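Threads > Emiko Chiba > Laundry team, spring project

Okay, a long thread about our student project, as I promised a few of you in the comments (get a drink, I ramble). We're teaching a machine to fold clothes, and this month it's all sweaters!
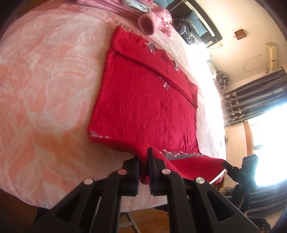
Red sweater, both grippers on the hem. Sweet dreams to everyone on the laundry team.

2/ For those just joining: I'm in the spring robotics project class at Lindsay, and our team is called Onden. We picked folding back when the sign-up sheet went around, mostly on the grounds that all of us hate doing it. Our advisor is Emlyn Wynne, who has been very patient with us and very firm about labeling files.

3/ The way it works is that a person does the folding first, holding a gripper in each hand, and the recordings of those folds are what our model learns from. So for now the "robot" is mostly me and my teammates, pinching things. Lots and lots of pinching.

4/ Our goal for the end of term is 400 good demonstrations. A good one means the whole fold from start to finish, no dropping the garment, no grabbing it with your fingers when you lose your temper (I have done this, and yes, the take gets thrown out, and yes, Emlyn can always tell).

5/ We started with dish towels, which I recommend to any team thinking of trying this. A towel is flat, it has four corners, and it pretty much stays where you put it. We did 200 towel folds and felt like geniuses. Then we moved on to clothes and felt a lot less like geniuses!

6/ Sweaters are a whole different animal. The knit stretches when you pull on it, the sleeves go wherever they please, and there's so much more thickness to deal with. With the red one you've got a sleeve lying right across the body in a big diagonal, and the model has to understand that this is a sleeve and the thing under it is the front. I find that hard some mornings myself.

7/ The hem is where we've been spending our time. Ribbing bunches up between the jaws, so you get a nice firm grip, but if you take too big a bite you end up with a lump in your fold. Too small a bite and it slides out as you lift. My teammates and I have had some very long conversations about how big a bite is the right bite.

8/ What we settled on: one gripper goes to the corner of the hem, the other takes hold farther along the same edge, and you bring both up together, slowly. Slowly is the part I'm bad at. My early takes look like I'm late for a bus.

9/ Somebody asked why we don't just do all this on a plain white table in the lab. We did, for the towels! And the model got very comfortable with a plain white table. When we gave it a flowered tablecloth it went and tried to pick up a flower. So now we fold on beds, on couches, on busy printed sheets, next to piles of other laundry, whatever people have at home.

10/ Daylight has been a headache too. With a bright window right by the bed, part of the sheet goes almost pure white and the fabric near it gets hard to make out. My first thought was to throw all those takes away. Emlyn's thought was that people do have windows, so we keep them, and we tag them so we can see later whether they helped or hurt.

11/ A word about patterns, for the other teams who've been writing to me. The sweater has raised lines in the knit and gray and pink flower decorations, plus a patterned band down by the hem. Our old edge finder (the one we built in the fall, rest its soul) loved to take a band like that for the edge of the garment and would go for it every single time. The new one does better. I'm not going to say it does well yet!

12/ Numbers, for the people who like numbers: we've recorded 552 takes in all, counting towels, bad ones, and the afternoon when we had the left and right recordings swapped and didn't notice until dinner. I still can't talk about that afternoon.

13/ The team from Zendell is doing shirts with buttons, which I think is very brave of them, and Urnutent is doing socks, which I thought was the easy choice until I watched them try to match a pair. We're all showing our work together in April, and I'm hoping we can swap garments for a day and see whose model falls apart first. (Ours. It will be ours.)

14/ Next up for Onden is a sweater with a hood, then anything with a zipper. If you've ever gotten a gripper to take hold of one layer of knit without the layer under it coming along for the ride, please, please write to me. I have tried going in flat, I have tried going in from the side, and I have tried asking nicely.

15/ Thank you for reading all this, and thank you to everybody's families for letting us take over the bedrooms. I'll post the tagging sheet in the replies tonight once I've fixed my spelling in it.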